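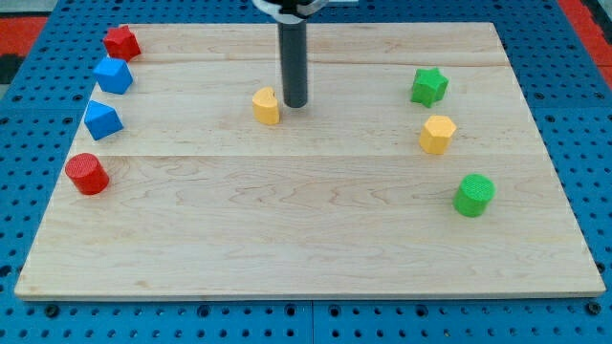

2025-01-08

First club night of the year at Sturumdale, and we are still pushing blocks. Not stacking, not sorting. Pushing.

The task for May is simple on paper: the arm gets told "nudge the yellow heart towards the green star" and does it. Puspita Hartono wrote the scoring sheet and has been merciless. We logged 106 tries before Christmas and she allowed 30 of them.

My contribution so far is arguing that a heart has no flat side worth pushing. Overruled. The stars are worse, apparently.

Next week I'm on the calibration script, which I broke in the first place. Bring biscuits.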